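4. Setting up the humidity alarm

The Mirna ships with its alarm at 60 percent. The maker calls that "right for every home." I doubt it. A basement in July and a bedroom in winter have little in common, so set your own number.

1. Put the sensor on an inside wall, at chest height. The box says "anywhere." Ignore the box.
2. Leave it alone for 23 hours. The quick start card says three, and the readings I got after three were all over the place.
3. Hold MODE until the screen blinks.
4. Press UP or DOWN to pick a limit. The scale goes to 100, for no reason I can think of.
5. Press MODE once to save. If the old number comes back, you waited too long. Start again at step 3.

CAUTION: Do not wipe the sensor grille with cleaner. Use a dry brush.

NOTE: "Smart Comfort" is supposed to learn your habits. I ran it next to a plain Brekel dial gauge and saw no sign of learning. Leave it off until you have a reason to trust it.
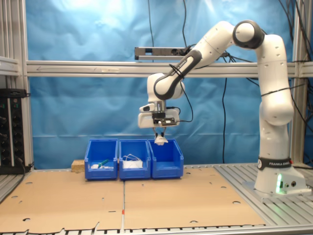 Words: Ningsih Manurung | Section checked October 24, 2021

Keep small parts and spare batteries in a lidded bin, away from the sensor. If you store the unit over the summer, take the batteries out first.

6. To test the alarm, breathe on the grille for a few seconds. It should beep. A beep proves the buzzer works and says little about accuracy.
7. Write your limit inside the battery door. A dead battery wipes it.

Error code 1424 means "sensor fault." Try new batteries before you pay for a new sensor.

Giltari Home Guides | Contact | © 2021 | Back to top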